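Ticket 2355
Product: Drakisar Listings, agent portal
Reported by: Grelano Realty, Olitz office
Opened: Friday, March 2, 2018
Status: Closed

Problem
Land size is wrong on the public page for one of our rentals. We entered 600 square meters and the page shows 0. The house is a three-bedroom with a fenced yard, and callers keep asking if it comes with a yard at all. Other fields are fine. Re-saving the listing did not help.

Support, first reply
Please send the listing number and tell us if the land size was typed in or came over from Shim.

Customer
Listing 205. It came over from Shim with the rest of our rentals.
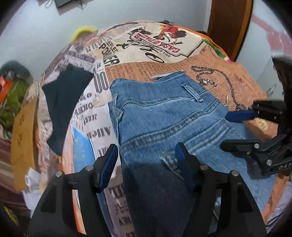 Does the land size have to be entered again by hand for every imported listing?

Only for listings where the unit box in Shim was left blank. The import reads a blank unit as zero and drops the number next to it. Listings with a unit picked keep their land size.

Customer
Checked in Shim. Unit is blank on 205. Picked square meters, saved, ran the import again. Portal still shows 0.

Support
The import skips any field that was edited in the portal after the first import. You re-saved the listing, so the land size is locked. Open the listing, go to Property Details, click the small lock next to Land Size, then import again.

Customer
Unlocked it and imported. Portal now shows 600. Public page still 0.

Support
The public page refreshes overnight. We pushed 205 through manually. Please reload.

Customer
Shows 600 now. You can close this.

Support
Closed. Blank unit warning added to the request list for the June release.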